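Utton Lab > Reports > Robots and the Public > Section 4

4. The February Open Day

We opened the Watorum workspace to visitors for one afternoon in February, and the turnout was a delight: 488 people came through the doors, where we had planned for 300. The two-arm station, which everyone in the group calls Dorine, drew a crowd from the first hour until closing. Its task was sorting. Small everyday objects had to end up in the right colored baskets, with one operator on duty and visitors free to ask anything they liked (Figure 1).

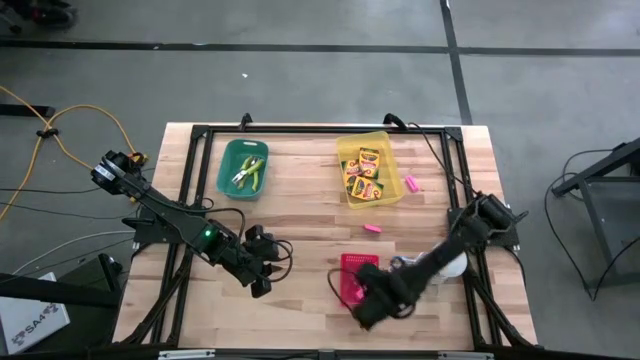

Children asked the best questions by far. Several wanted to know how the left arm decides when to leave the right arm alone, and that is very close to the problem we spent most of last year on! Adults asked more often about speed and cost. We wrote down every question, and 200 of them were clear enough to code using the Raptis scheme described in Section 3.

What surprised us was how long people stayed. We had expected a quick look and a walk to the next station, but many visitors watched one grasp, then another, and began to predict out loud which object would be next. A missed grasp got a bigger reaction than a clean one, and it usually led straight to a question about why the gripper had closed too early or too high.

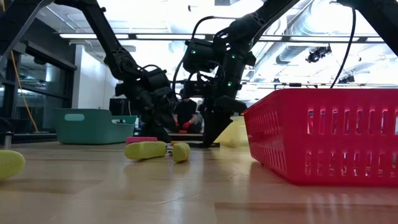
Soft objects turned out to be a wonderful way into that conversation. Foam gives under the fingers, so a grip that works on a stiff box may not suit it, and visitors picked this up quickly once they had squeezed a piece themselves. We now keep spare pieces at the visitor table for handling.

Figure 1. The two-arm station and its sorting baskets.

Coding of the questions is covered in Section 5, along with the short survey we handed out at the exit.

2,855 views | 12 comments | Share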